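The fan, opened

I own a folding fan now. I didn't set out to own one. I set out to buy a box of sheet music at the Drandaleck sale, and lot 1733 was listed as "music, assorted, and ladies' items," and I thought the ladies' items might be gloves. I could have lived with gloves.

The music was mostly hymns with the last page missing. Under the hymns was a bag of buttons, a program from a piano recital, and the fan, closed, with a rubber band around it that had gone the way old rubber bands go. It came off in crumbs. I spent a good part of that evening picking bits of it out from between the ribs with a toothpick, which is how I found myself already fond of the thing before I'd even seen it open.

I should say that I'd never handled a proper folding fan before. I'd been given the souvenir kind, the sort that arrives in a goody bag and dies in the car. I assumed you flicked your wrist and it went. Everyone in a costume drama does it one-handed while insulting a duchess. I flicked my wrist. The fan stayed shut. I flicked harder and hit the refrigerator.

So I called Karla Galindo, who sewed for a theater for 15 years and has opinions about props. She asked me if I was holding it by the middle. I was holding it by the middle. There was a pause in which I could hear her deciding whether I was worth the phone call.

"Put it down flat on something," she said. "Something clean. And get a light on it, you're going to want to look at the folds."

I did as I was told. White table, white lamp, big white cloth behind. I'd call it a style, but white was what there was. 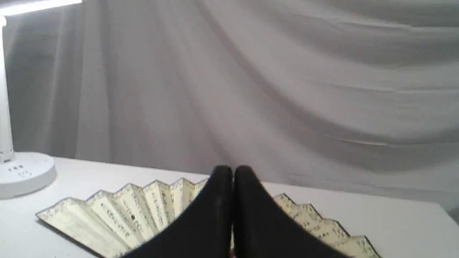 Flat on the table under the lamp. The cloth could use an iron, and it isn't getting one.

Opening a fan on a table is a slow business and I recommend it to anyone who has trouble sitting still. You keep one guard where it is (the guards are the two thick outer sticks, I learned that word and I'm going to use it) and you walk the other one around. Each pleat lets go of the one next to it with a tiny dry tick. If one doesn't let go, you stop. You do not pull. I had that last part from Karla in a tone I remember from school.

What I like about it lying there is how much room it takes up. Closed, it's about as impressive as a ruler. Spread out, it claims a whole piece of the table and you have to move your coffee, which you should have moved anyway. I drank the coffee standing in the doorway.

The cloth behind the table needs a word too. I have hung a lot of cloth in my life and I've never once gotten it to hang. It sags from one corner and then the sag travels. I've tried clips, I've tried smaller clips, and I once tried pinning a wet towel along the bottom for weight, which gave me a wet floor. The fold marks stay in no matter what. You can see every way a cloth has been put away, going back to when it was new. There's a lesson there about putting things away properly, and I've been declining to learn it for 4 years.

Anyway, the fan. I wanted to know what it was, so I put a message up on Wikier, where people will tell you what your junk is in exchange for the pleasure of correcting each other. Within the hour I'd been told that it was Spanish, that it was certainly not Spanish, that it was a wedding favor, and that I shouldn't clean it with bread. I had no plans to clean it with bread. Now I think about it all the time.

The most useful answer came from Hanyu Cai, who collects these and was very patient with me. Hanyu wanted to know three things. Did the leaf go all the way to the guards, was the pivot loose, and did it close evenly? I hadn't tried to close it yet. I'd gotten it open and quit while I was ahead.

Closing turned out to be where I'm bad. My instinct is to squash it from both ends like an accordion. This works on accordions. On a fan you get one pleat that folds backward, sulks, and sticks out of the stack when the rest is shut, and then you have to open the whole thing again and go looking for it. Hanyu's advice was to go one rib at a time, with a finger behind each fold to remind it which way it's supposed to bend, and to do it with the fan upright and the pivot at the bottom, where you can see both sides of the leaf. On a table you only see the tops of the folds. The trouble is always underneath.

It helped. It also made me look at the thing properly, since partway closed is when a fan shows you how it's built. Wide open you look at the leaf. Shut, you look at a stick. In between you see the dark ribs running down to the pivot in a narrow V and the pale part standing up above them in a few deep folds, and you notice that it's a pretty clever piece of engineering for something I bought by accident. 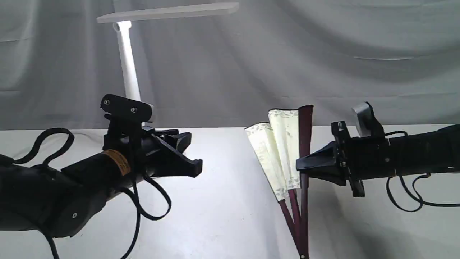
Partway open and standing up, with the lamp behind. Maroon ribs, cream folds, and a very faint pattern along the top.

The colors are what won me over. Cream and maroon is the color scheme of a bank I used to be afraid of, but on this it works. Along the upper edge of the panels there's a faint pattern that I've been calling lace, mostly because I don't know what else to call it. Karla says I can't call it lace unless I know it's lace. I've told her it's lace-like. She says that's what people say when they're selling something.

I'm not selling it, by the way. Two people on Wikier asked. One of them offered me less than I paid for the hymns.

What I would like to do is keep it somewhere sensible, and this has become the real project. You can store a fan shut, which is easy on space. You can also store it open in one of those shallow wedge-shaped frames, which cost a great deal and make your hallway look like a restaurant. I went down to Trukenico to see if they had a long flat box, thinking a tie box or a box for good knives. They had 13 kinds of box and all of them were for shoes. The man suggested I keep it in a shoe box diagonally. I did go home and try it. It fits, technically, if you don't want to put the lid on.

For now it's in the drawer with the tablecloths, wrapped in a clean dish towel, without a rubber band. Hanyu was firm about the rubber band. A strip of soft cloth tied in a loose bow is apparently the thing, and I've cut one off an old pillowcase. Between us I think the bow is a little much. It looks like something you'd hand to the winner of a very small race.

I still take it out most days and practice. I'm up to a fairly reliable open, two hands, no appliances involved. The one-handed flick I can do when I'm not thinking about it and can't do at all if someone's watching, so I have no proof and you'll have to take my word. The close is coming along. I get the backward pleat maybe every other time now, always the same one, near the guard on the left. I've started giving it a little nudge in advance. We have an understanding.

Does it move any air? Somewhat. I sat by the window with it on the first really hot afternoon and fanned away, and I'd say the exercise made me about as much warmer as the fan made me cooler. Karla tells me I was going too fast. Slow and from the wrist, she says, and aim at the neck, and quit looking so determined. I'm going to her place on Sembiring Street in July and she's promised to show me on one of her own, and to look mine over for loose spots while she's at it.

If anyone reading has a wedge-shaped case they're tired of dusting, leave me a comment. I'm also open to hymns, but only if you've got the last pages.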